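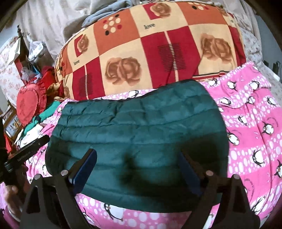 Teal jacket, pink blanket

Forum > Kit and Clothing > Washing a puffer at home?

hobnailjen wrote:
Right, settle an argument. My teal puffer has done three winters and the collar smells like an old dog bed. Mapplebeck (the cleaners by the station) want £21 to do it, and my sister reckons I should just bung it in the machine at home. It's down, 600 fill if the label's to be believed. Has anyone done this and ended up with a jacket they could still wear?

drizzlefan wrote:
Done mine every January for years! Cool wash, gentle cycle, proper down soap, extra rinse. Normal powder is what wrecks them, and softener's even worse. Do up all the zips first, and check the pockets (I once washed a whole packet of throat sweets, never again).

oldgate_pete wrote:
Disagree, sorry. My Drulik went in on a gentle cycle and came out like a sack of wet socks, and it never lofted up again. Pay the £21.

drizzlefan wrote:
Pete, how did you dry it?

oldgate_pete wrote:
On the airer. In the hall.

drizzlefan wrote:
Well there you go then! Down needs a tumble on low with a couple of clean tennis balls, and you keep going long after you think it's done. Mine takes 2 full cycles and then I still leave it flat on the spare bed overnight.

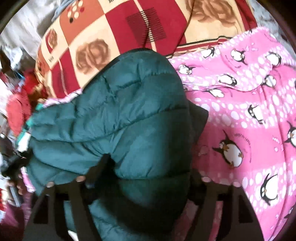

hobnailjen wrote:
Can I use the wool wash I've already got in?

drizzlefan wrote:
I'd save it for jumpers, as a lot of them leave something behind that makes down go flat. Pumlow do a small bottle of down wash and it lasts ages.

oldgate_pete wrote:
Pumlow is overpriced soap flakes. There, I've said it.

mossy_kettle wrote:
Bit of both from me. I wash mine at home but I use the big dryers at the launderette in Worwood, my one at home is tiny and the jacket just sits there in a lump going round. Stop it every so often and break the clumps up with your fingers. Dull job but take a book.
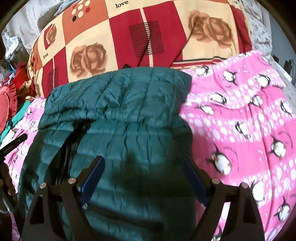 tansy_b wrote:
Am I the only one who just sponges the collar? Bit of soap, warm cloth, done. You don't need to soak the whole jacket for a grubby neck, and every full wash is more wear on the stitching.

hobnailjen wrote:
Ooh, hadn't thought of that. Might try the collar first and see if the pong goes. If not it's tennis balls and Worwood.

oldgate_pete wrote:
Or Mapplebeck. Just putting it out there again.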